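Equipment Planning Diary, Simulation and Handling Group
23 Aug 2024

The morning was given to the budget request for the coming year. Julián Peñalver had returned the draft overnight with two corrections, both of which I have accepted. The two-jaw gripper remains the first item. Torkum quotes $2,561 for the unit and $343 for the mounting plate and cable set. Hescombe has not replied to the inquiry sent in May, and I have recorded that supplier as withdrawn.

It was agreed that no purchase order will be issued until the household clutter trials have been completed in simulation. I spent the hour before lunch in the Illham room set. The view from the wrist gives a fair idea of the difficulty: a brown high-top sneaker with coral-red laces lies on its own among white surfaces, with tiled floor beyond it, and the open jaws take up much of the view. Mr. Peñalver asked that footwear stay on the trial list, and I concur.

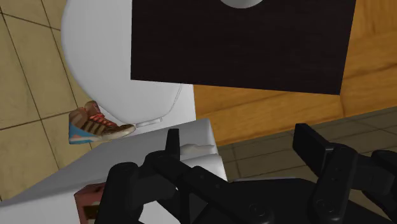
Matters for the afternoon

The spare fingertips were discussed at some length. Atinga offers a set for $567, with delivery in 11 weeks. I had hoped to defer this cost to the second half of the year, but the delivery time argues against it, and the set has been moved up to second place on the request.

The service contract is still unresolved. Torkum's terms exclude worn pivots, and I have written to ask whether that exclusion can be removed. Mr. Peñalver will hold the signature page until an answer is received. The training allowance was left unchanged.

Revised totals are to be entered tomorrow.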